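Print this article | E-mail this article
September 16, 2026 | By Ásdís Ravn and Manju Uniyal
Filed under: Home & Storage Studies

4.2 Where the snacks end up

I'll admit this was my favorite part of the Carkamholm study! We'd asked 300 households where the cookies live, and so many people said "oh, in some drawer" that Manju and I set up a little drawer of our own (one wooden cabinet, one tray, one box of shortbread) and got properly nosy about it.
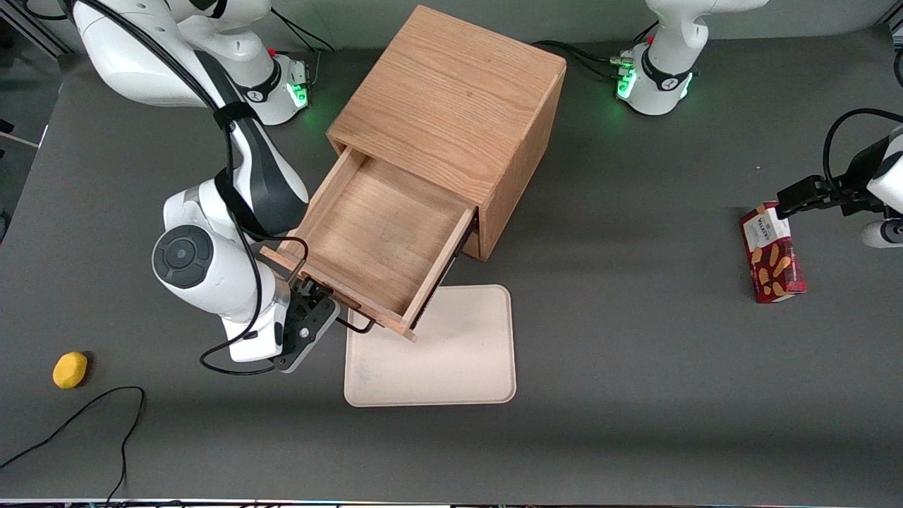
Does a snack drawer need to be deep? A shallow one works fine for most packaged cookies, as long as the box can lie flat.

Lying flat was the sticking point in July. People love to stand a box up on the counter, label out, and then it just stays there for days. I do it too.
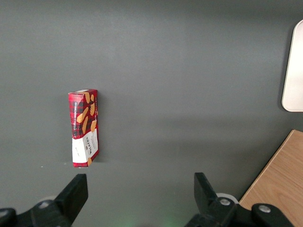 Once a box has been left standing like that, our households told us, it stops being "put away" in anyone's mind and becomes part of the counter. Of the 6 homes we visited twice, 2 had moved the cookies into a drawer by our second visit, and both picked one with a handle they could hook a finger through (my kind of people).
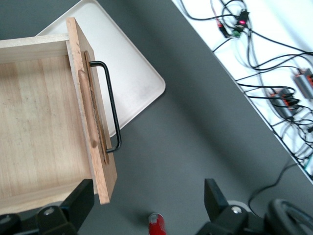 Figure 4. Open drawer with black bar handle, tray behind.

Section 4.3 gets into handles and knobs, which Manju wrote up.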